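Week 3: Why we forget what we just read

Okay, picking up from Thursday. We'd gotten as far as working memory, and I promised I'd stop drawing boxes on the board (I lied, there's one more coming next week, sorry!).

So the main idea is that you can only hold a few things in mind at once. I like 4 as a working number, and some of you will have read older books that go higher. Grouping helps a lot. A phone number read out digit by digit is misery, but break it into chunks and most people manage fine.
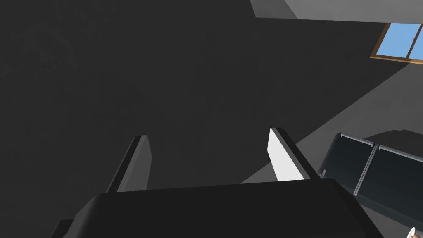
Image: Igor Kadlec

Then there's rehearsal, the muttering-under-your-breath thing we all do on the way to the store. It keeps stuff alive for a bit, but it's a pretty weak way to learn anything for good. Testing yourself works much better, even though it feels worse while you're doing it! Close the book, write down what you remember, then go back and check.

Before next time please read Pramer, chapter 2, and start on the Šimek paper if you can. Page 49 has the graph I keep waving my arms about. Žofie asked if the footnotes count as reading. No, but the long one on interference is fun.

Reading logs go to Marcela, same folder as before.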